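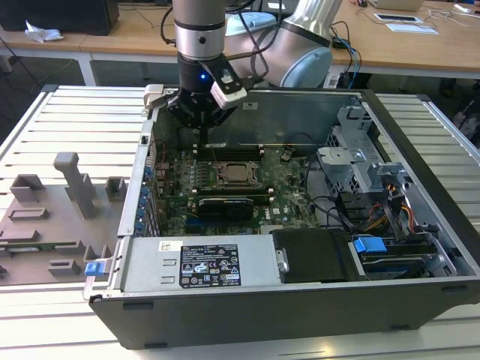

Robot arm over the socket of an open desktop tower

Driroveck Trainer flag football: a season with the ribbed ball
3 July 2019

I've coached our mixed flag side at Istmont since the spring before last, and I have bought a lot of bad footballs in that time. Cheap ones that go egg-shaped, smart ones the juniors can't get a hand round. So when Raed Nimri turned up to training in April with a Driroveck Trainer under his arm I asked for a go, threw one pass to Chepkoech Owino on a deep post and ordered 2 of them that evening (£40 each, pump not included).

I love this ball! It's a touch slimmer than the Yammine we used before, and the cover has a tackiness that you notice straight away. It leaves the hand cleanly. My own spiral has never been anything to write home about, and even I was getting a tidy one by the end of the first session.

Wet evenings are where it really earns its keep. We train on an open council pitch and the grass is soaked half the time. The Yammine turned into a bar of soap after a quarter of an hour, while the Trainer wants a quick rub on a towel between drives and then it's fine again. Tiziana Cocco, our best receiver by a mile, has stopped wearing gloves altogether. 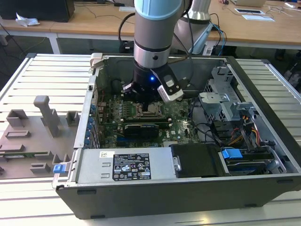 What it's like to throw

Short stuff first: slants, hitches, quick outs. Lovely. The laces are raised a bit higher than I'm used to, so you find them without looking, and for newer quarterbacks that takes one worry away. Long throws need slightly more effort because the ball is on the light side, and in a stiff crosswind it does wander. Siu-ming Tu has the strongest arm in the squad and prefers something heavier for going deep. Fair enough — for the rest of us it's no bother. 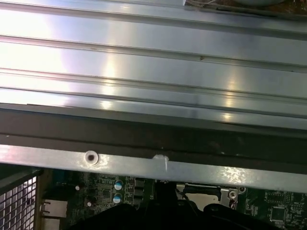 The grip is what most people will ask about. Driroveck has put raised lines along the cover in place of the usual pebbling, and they run the full length of each panel. Think of a ribbed metal panel, with its long ridges side by side and the flat channels between them, then imagine the same idea shrunk down and made in soft rubber. Your fingertips settle into the channels and stay there. Catching feels odd for the first ten minutes, a bit corduroy, and then you forget all about it.

Wear has been light so far. One of ours has a scuff near the nose from the car park, and the printed logo is fading on both. The valve on the second was stiff until Anwara Munasinghe put a drop of glycerine on the needle. They hold air well, and I top them up every other week.

I'd like a junior size, please, Driroveck. Our under-elevens are still on the little Cuka balls and keep pinching mine.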